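Kotau Recipe Units

Version 2 of the conversion tables for household recipe measures. Maintained by Ruaridh Ritchie.

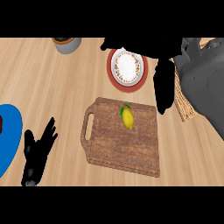 The tables map volume measures found in home recipes (cups, spoons, pinches, knobs) to grams. They were compiled for the Wudano meal planner and are now kept separately so that other projects can use them.

Contents

ingredients.csv – one row per ingredient, with a short name, a plural form and a density in grams per millilitre
measures.csv – 26 named measures with their volume in millilitres
aliases.csv – alternative spellings and regional names, each pointing to a row in ingredients.csv
notes.txt – remarks on single rows

The ingredients file holds 1000 rows. Row order has no meaning and may change between versions. Use the id column for lookups.

Format

All files are UTF-8, comma-separated, with a header row. Decimal marks are full stops. Empty fields mean the value is not known; zero is never used for this purpose.

Spoon sizes

A tablespoon is 15 ml throughout. Australian recipes often assume a larger spoon, and these should be converted before lookup. The cup column has separate entries for US and metric cups. A recipe that says only "cup" is treated as metric unless the region field is set.

Densities

Flours and sugars were weighed level and unpacked, apart from brown sugar, which was pressed down. Chopped items depend heavily on the size of the cut, and the value given is for a medium dice. Juice and zest have their own rows – do not derive them from the whole fruit.

Changes since version 1

Oats split into rolled and pinhead.
Butter rows merged; salted and unsalted now share one density.
Duplicate alias for cornflour removed.
The Flomach import script has been dropped. It relied on the old column order.

Known problems

Grated cheese values are too high for finely grated hard cheese. Nzioka reads an empty region field as an error, so fill it in before loading. Leaf herbs are still missing from aliases.csv and will be added in August.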